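**工单 #1354:仿真中夹持绿色长杆时手腕抖动**

- 项目:Skovov 课程设计,第 2 组
- 提交人:Solène Gilbert
- 日期:2024年4月1日
- 状态:待复核

**现象**

在 Kostthorpe 场景里跑抓取任务,夹爪合拢后机械臂末端持续小幅抖动,杆的远端摆得更明显。换成短杆后抖动基本消失。实验室两台电脑上都能复现,随机种子固定为 44。

**已排查**

1. 重装仿真环境,无变化。
2. 关掉轨迹平滑,抖动更厉害,已改回。
3. 把两件红灰色工具的碰撞体临时禁用,无变化,排除和工具碰撞。
4. 查日志,夹爪力矩指令在两个值之间来回跳。

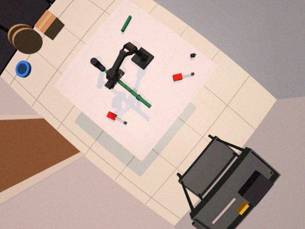
图1:夹爪夹住绿色长杆,两件红灰色工具分别在杆的两侧。

**分析**

长杆的质量参数是从短杆模型复制过来的,只改了长度,惯量没有重算。夹持点又偏在杆的一头,手腕关节负载和控制器预估值对不上。另外接触求解的迭代次数还是默认值,夹爪和杆之间有轻微穿透,反复被弹开。

**处理**

- 按实际长度重算长杆惯量,写回模型文件。
- 接触求解迭代次数改为 14。
- 夹持点往杆中部移,参数在 grasp.yaml 里,旧值已注释保留。

改完连续跑了一组,日志里力矩不再跳变,末端还有一点慢漂,放置误差在作业要求以内。

**遗留**

慢漂原因没查清,怀疑是手腕关节的阻尼偏小。Clastell 分支还在用旧模型文件,合并前要先同步,不然会把惯量覆盖回去。短杆任务也要重跑一遍,确认迭代次数改动没有拖慢太多。

复核请同学用同一个种子跑,结果贴在本工单下面。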